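Let Children Be Bored in the Afternoon

December 8, 2024

I grew up in a town where the shops closed after lunch and the adults slept. For a child this was a long time, two hours or more, and it was forbidden to make noise. 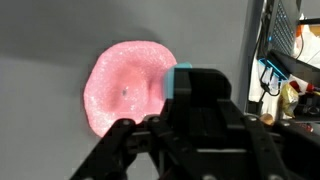 We had a television, but it was in the room where my grandfather slept, so it did not count. I lay on the floor tiles and looked at the ceiling. Then I got up and did something. One summer I drew a map of an island I called Castaño, with a harbor and a prison and a bakery, and I kept adding to it until the paper came apart at the folds. I was not a talented child. I had only a lot of time and no one to fill it for me.

Now I have two children of my own, in another country and another language, and I see that their afternoons are full. There is swimming, there is music, there is the reading app that the school asks us to use, which is called Pono and which sends me a message when my daughter has not opened it. I pay 80 dollars a month for the swimming and I do not regret it, because a child must know how to swim. But I counted the messages from Pono once, when I was angry, and since February there were 387 of them. This is more than my own mother has written to me.

I want to be fair. The parents I know are not foolish people. They work late, they are afraid that their children will fall behind, and the activities are often good. Also it is a kind of child care, and we should say this openly. A course after school costs less than a person who comes to the house. When I say that children need empty hours, I know that somebody must be at home during these hours, and not every family can arrange it.

Still, I think we have made a mistake about what the empty hours are for. We speak as if a child who does nothing is losing something. My son complained for a whole week when we stopped his chess course. He followed me from room to room. He said the word "bored" in two languages. On the eighth day he took the cushions from the sofa and opened a hotel for toy animals, with prices. A night cost 100 and breakfast cost 900, and I was not allowed to correct this.

I did not help with the hotel and I did not praise it very much. I believe this was important, though it was difficult for me. When an adult praises everything, the game becomes a little bit homework. He asks if he did it well, and then he asks what comes next.

My neighbors say that today it is impossible, that a bored child will only ask for the tablet. Yes, he will ask. In our house he asks every day, and the answer before dinner is no. It is not a pleasant half hour. I have burned onions during these discussions - more than once.

We kept the swimming. The music we will decide after the winter, and the chess he now plays with me, badly on both sides.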